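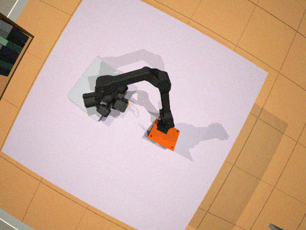
# 렌더 이미지를 웹과 인쇄용으로 내보내기

적용 범위: Nustelstead 문서 저장소에 올리는 정지 이미지 전체. 동영상과 벡터 도면은 별도 지침을 따른다.

렌더러가 출력한 원본은 그대로 배포하기에 적합하지 않다. 색 공간 정보가 빠져 있거나, 파일이 지나치게 크거나, 톤 매핑이 적용되지 않은 선형 데이터인 경우가 많다. 이 페이지는 원본을 보관용, 웹용, 인쇄용의 세 갈래로 나누어 내보내는 절차를 설명한다. 명령줄 도구는 Momia를 기준으로 한다. 다른 도구를 쓰더라도 처리 순서는 동일하게 유지한다.

## 준비물

- 렌더러의 원본 출력(EXR 또는 16비트 PNG)
- Momia 7 이상
- 인쇄용 ICC 프로파일(인쇄소 제공본)
- 캘리브레이션이 끝난 모니터

Momia 6에서 만든 설정 파일은 7에서 읽히지만 `dither` 항목이 무시된다. 설정 파일을 옮겨 온 경우 해당 항목을 직접 다시 적는다.

## 1. 폴더 구조

작업을 시작하기 전에 폴더를 나눈다. 원본과 파생본을 한 폴더에 섞으면 일괄 변환을 다시 돌릴 때 파생본이 입력으로 들어간다. 손실 압축이 두 번 걸린 파일은 나중에 구별하기 어렵다.

```
project/
 master/ 원본. 읽기 전용
 work/ 중간 파일. 삭제 가능
 web/ 웹 배포본
 print/ 인쇄 납품본
 profiles/ ICC 프로파일
```

`master/`는 복사가 끝나는 즉시 읽기 전용으로 바꾼다.

```
chmod -R a-w master/
```

파일 이름에는 영문 소문자, 숫자, 하이픈만 쓴다. 한글 파일명은 운영체제에 따라 자모가 분리된 형태로 저장되므로, 눈으로 보기에는 같은 이름이라도 스크립트가 다른 파일로 취급할 수 있다. 공백도 쓰지 않는다. 버전 표시는 이름 끝에 `-v02` 형식으로 붙이고 `final`이라는 단어는 금지한다.

## 2. 원본 점검

변환 전에 각 파일의 비트 심도, 채널 수, 색 공간을 확인한다.

```
momia info master/*.exr
```

출력에서 볼 항목은 다음과 같다.

| 항목 | 정상 값 | 비고 |
|---|---|---|
| depth | 16f 또는 32f | PNG는 16 |
| channels | RGB 또는 RGBA | 그 외는 채널 분리 후 처리 |
| transfer | linear | PNG는 sRGB |
| primaries | BT.709 | 값이 없으면 렌더 설정 확인 |

`primaries`가 `unknown`으로 나오는 파일은 추정해서 처리하지 않는다. 렌더 설정 파일을 열어 작업 색 공간을 확인한 뒤 명시적으로 지정한다. 값을 잘못 지정하면 채도가 전체적으로 틀어지는데, 회색이 많은 이미지에서는 이 오류가 잘 드러나지 않는다.

알파 채널이 있는 파일은 프리멀티플라이 여부를 확인한다. EXR은 대체로 프리멀티플라이 상태이고 PNG는 그렇지 않다. 두 형식을 오가면서 이 변환을 빠뜨리면 물체 가장자리에 어두운 테두리가 생긴다.

## 3. 톤 매핑

선형 데이터를 화면에 표시할 수 있는 범위로 옮기는 단계다. 문서용 이미지는 물체의 색을 읽을 수 있어야 하므로 대비가 강한 필름 계열 곡선은 쓰지 않는다.

```
momia tonemap master/a-room-v01.exr \
 --curve neutral \
 --exposure 0 \
 --out work/a-room-v01.png \
 --depth 16
```

노출은 이미지별로 조정하지 않는다. 한 문서에 여러 장이 들어갈 때 장마다 노출이 다르면 같은 재질이 서로 다른 색으로 보인다. 전체가 어둡다면 문서 단위로 값을 하나 정해 모든 파일에 적용한다.

특히 주의할 대상은 밝고 채도가 낮은 면이다. 흰색에 가까운 연보라, 연회색, 미색 같은 면은 하이라이트 구간에서 색조를 쉽게 잃고 순백으로 뭉개진다. 변환 후 해당 면을 스포이트로 찍어 세 채널의 값이 모두 최댓값에 붙어 있지 않은지 본다. 반대로 채도가 높은 주황이나 빨강은 한 채널만 먼저 포화되어 색상이 노란 쪽으로 밀린다. `--gamut-compress` 옵션을 켜면 밀림이 줄어든다.
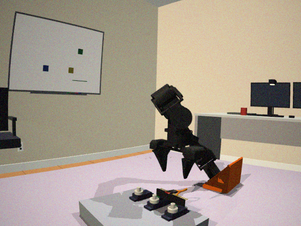 *그림 2. 연보라색 바닥 위의 검은색 팔과 오른쪽 아래의 주황색 구조물(렌더).*

검은 물체는 암부 쪽을 확인한다. 면과 면의 경계가 사라졌다면 곡선의 하단이 너무 눌린 것이다. `--toe` 값을 낮추고 다시 출력한다. 모니터 밝기를 올려서 판단하지 않는다.

## 4. 크기 조정

축소는 선형 공간에서 수행한다. 감마가 적용된 상태에서 축소하면 밝고 어두운 선이 촘촘하게 교차하는 부분의 평균 밝기가 낮아진다. 타일 줄눈, 철망, 직물 무늬에서 차이가 크다.

```
momia resize work/a-room-v01.png \
 --width 3000 \
 --linear \
 --filter lanczos \
 --out work/a-room-v01-3000.png
```

웹용 기준 폭은 3000픽셀이다. 원본이 이보다 좁으면 확대하지 않고 원본 폭을 유지한다. 목록 화면에 쓰는 축소판은 폭 500픽셀로 따로 만든다. 축소판은 3000픽셀 파일이 아니라 톤 매핑 직후의 16비트 파일에서 바로 뽑는다.

대각선으로 뻗은 가는 선은 축소 과정에서 계단 현상이나 물결무늬가 나타날 수 있다. 다음 순서로 시도한다.

1. 필터를 `lanczos`에서 `mitchell`로 바꾼다.
2. 축소 전에 `--prefilter 0.5`를 준다.
3. 그래도 남으면 렌더러에서 픽셀 필터 폭을 넓혀 다시 출력한다.

샤프닝은 축소 뒤에 한 번만 적용한다. 축소판에는 적용하지 않는다.

## 5. 비트 심도 낮추기

웹 배포본은 채널당 8비트로 내린다. 렌더 이미지는 사진과 달리 센서 노이즈가 없어 완만한 그러데이션에서 띠가 보이기 쉽다. 넓은 단색 벽이나 바닥이 있는 이미지는 디더링을 반드시 켠다.

```
momia convert work/a-room-v01-3000.png \
 --depth 8 \
 --dither blue \
 --profile sRGB \
 --out web/a-room-v01.png
```

`--dither blue`는 블루 노이즈 방식이다. `ordered`는 격자무늬가 남으므로 쓰지 않는다. 디더링은 PNG 용량을 늘린다. 용량이 문제라면 디더링을 끄는 대신 다음 절의 손실 형식을 선택한다.

## 6. 형식 선택

| 용도 | 형식 | 설정 |
|---|---|---|
| 본문 이미지 | WebP | 품질 82 |
| 축소판 | WebP | 품질 70 |
| 글자나 선이 많은 이미지 | PNG | 무손실 |
| 인쇄 | TIFF | LZW, 16비트 |

JPEG은 외부에서 요구할 때만 만든다. 이때 크로마 서브샘플링은 4:4:4로 둔다. 4:2:0에서는 주황과 회색처럼 채도 차가 큰 경계에 번짐이 생긴다.

일괄 변환은 다음과 같이 실행한다.

```
for f in web/*.png; do
 momia encode "$f" --format webp --quality 82 \
 --out "${f%.png}.webp"
done
```

변환이 끝나면 용량을 확인한다. 본문 이미지의 상한은 500KB이다. 상한을 넘는 파일은 품질 값을 2씩 낮추어 다시 인코딩하고, 76까지 내려도 넘으면 폭을 줄인다. 품질을 그 아래로 내리면 평평한 면에 블록이 드러난다.

## 7. 인쇄용 파일

인쇄본은 웹용 파일에서 만들지 않는다. `work/`에 있는 16비트 톤 매핑 결과에서 출발한다. CMYK 변환은 인쇄소가 요구할 때만 하고, 그 외에는 RGB TIFF에 프로파일을 내장해 넘긴다.

Cáceres 인쇄소에 넣는 파일은 CMYK로 변환해 보낸다. 프로파일은 `profiles/` 폴더의 것을 쓰고, 렌더링 인텐트는 상대 색도계(relative colorimetric), 검은 점 보정은 켠다.

```
momia convert work/a-room-v01.png \
 --profile profiles/caceres-coated.icc \
 --intent relative --bpc \
 --format tiff --compress lzw \
 --out print/a-room-v01.tif
```

선명한 주황과 연한 보라는 CMYK에서 재현이 어려운 축에 든다. 주황은 탁해지고, 연보라는 종이에 따라 회색이나 분홍으로 기운다. 화면 교정(소프트 프루핑)을 켜고 두 색을 먼저 본다. 보정이 필요하면 해당 색역만 선택해 조정한다. 전체 채도를 올리면 중립 회색에까지 색이 낀다.

검은 면은 총 잉크량을 확인한다. 프로파일이 정한 한도를 넘으면 건조 불량의 원인이 된다. `momia inkcheck print/*.tif`를 실행하면 한도를 넘는 영역의 비율이 표시된다.

## 8. 메타데이터

렌더러는 파일에 작업자 계정명, 절대 경로, 장면 파일 이름을 기록하는 경우가 있다. 배포본에서는 모두 제거하되 ICC 프로파일은 남긴다.

```
momia strip web/*.webp --keep icc
```

`--keep icc`를 빠뜨리면 프로파일까지 지워진다. 광색역 모니터에서 이미지가 과채도로 보인다는 신고가 들어오면 이 옵션부터 확인한다.

대체 텍스트와 캡션은 이미지 파일이 아니라 문서 쪽에 적는다. 캡션에는 대상과 렌더 여부를 밝히고, 실사로 오인될 수 있는 표현은 피한다.

## 9. 업로드와 보관

웹 배포본은 Zemisis 저장 공간의 `public/img/` 아래에 올린다. 같은 이름으로 덮어쓰면 캐시 때문에 이전 파일이 계속 표시될 수 있으므로 버전 번호를 올려 새 파일로 등록하고 문서의 링크를 바꾼다.

원본은 체크섬과 함께 보관한다.

```
cd master && sha256sum *.exr > SHA256SUMS
```

위 명령은 폴더를 읽기 전용으로 바꾸기 전에 실행해야 한다. 이미 바꾼 상태라면 `chmod u+w master`로 폴더 권한만 잠시 되돌린다. `work/`는 배포가 확인된 뒤 삭제한다. 변환 명령은 셸 스크립트로 묶어 프로젝트 루트에 두고, 렌더러 설정 파일도 같은 위치에 둔다.

## 문제 해결

**이미지가 전체적으로 어둡고 대비가 강하다.**
선형 데이터가 sRGB로 잘못 태그된 상태다. 2절의 `transfer` 값을 확인하고 톤 매핑부터 다시 한다.

**이미지가 뿌옇다.**
감마가 두 번 적용되었다. 렌더러에서 이미 보기 변환을 적용해 저장한 PNG를 톤 매핑에 다시 넣었을 가능성이 높다. PNG 원본은 3절을 건너뛴다.

**바닥이나 벽에 띠가 보인다.**
8비트로 내리기 전 단계에 이미 8비트 파일이 끼어 있는지 본다. 중간 파일이 하나라도 8비트면 디더링으로 복구되지 않는다.

**가는 선이 군데군데 끊긴다.**
렌더 샘플 수가 부족하거나 축소 필터가 `nearest`로 설정되어 있다. 원본을 100% 배율로 열어 끊김이 있는지 먼저 확인한다.

**브라우저마다 색이 다르다.**
프로파일이 내장되지 않은 파일이다. 5절의 명령에서 `--profile sRGB`를 지정하고 다시 내보낸다.

**`momia encode`가 `alpha mismatch`로 중단된다.**
입력 파일의 일부에만 알파 채널이 있다. 투명도가 필요 없는 이미지라면 `--flatten white`로 채널을 제거한다.

## 변경 기록

- 6월: 웹용 기준 폭을 3000픽셀로 변경. 디더링 기본값을 `blue`로 변경.
- 4월: 인쇄용 TIFF 압축 방식을 LZW로 통일.
- 2월: 메타데이터 절 추가.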